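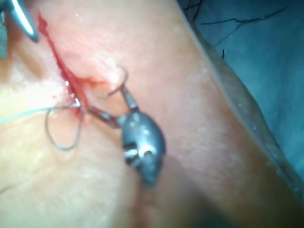
The needle driver with the curved needle, next to the incision.

When I started to prepare the budget for the next year, I thought the robot would be the difficult part. It is the biggest line, so I gave it the most attention, and for two weeks I spoke only with salespeople about arms. Then Shona Kingi, who has bought this kind of equipment before, looked at my spreadsheet and asked me where the needles were. I had written "consumables" and a number I had guessed.

So this post is about the small lines. I write it mostly for myself, because in August I will have to defend every one of them, but maybe it is useful for another person who plans the same thing.

First, the instruments. A needle driver does not last forever. The jaws are thin and they close on hard metal again and again, and after some time they do not hold the needle the way they should. Jumeck sells theirs with a limit of 96 uses. Dondico gives no limit, but they ask you to send the instrument for inspection, and you pay for the shipping both ways. On paper Dondico is cheaper. When I added the shipping and a spare pair for the weeks when the first pair is away, the difference became very small. I still prefer Dondico a little, but I cannot say any more that it is for the price.

You also need two instruments for suturing, one to drive the needle and one to help at the other side. I had budgeted one needle driver and one simple grasper. Gisela Lagos told me to buy two needle drivers, so that the needle can pass from one to the other in both directions. She was right, and I changed the line.

Second, the thread. We use a monofilament, and I have learned that it remembers the shape it had in the packet. It makes loops where you do not want them, and a long thread makes more of them. Shorter threads are easier to manage but you open more packets. I calculated with 500 packets for the year and put 17 percent more on top, for the ones that we will waste while people are learning. Edileuza Rezende thinks this is too optimistic. We will see.

Third, the wrist camera. The offer from Arruda included the camera but not the replacement cable, and not the second mount. These two things together cost about 2,000 dollars, and I found them only on the last page of the offer, in a table with very small letters. Please read the last page. I also asked how close the camera can be to the tip and still be sharp, and they needed a week to answer me. The part nearest to the lens will be a little soft — this I can accept, if the needle and the edge of the cut are clear.

Fourth, drapes, which I had completely forgotten. They are cheap, but they are used every time, and now they have their own line.

What I have not decided is the service contract. Zastard offers one year or three years, and the three-year one is better per month, but it must be paid at the beginning, and our budget is approved one year at a time. I have a call with them on Monday. I will ask if they can split the payment, and also what happens with the contract if we change the arm in the second year.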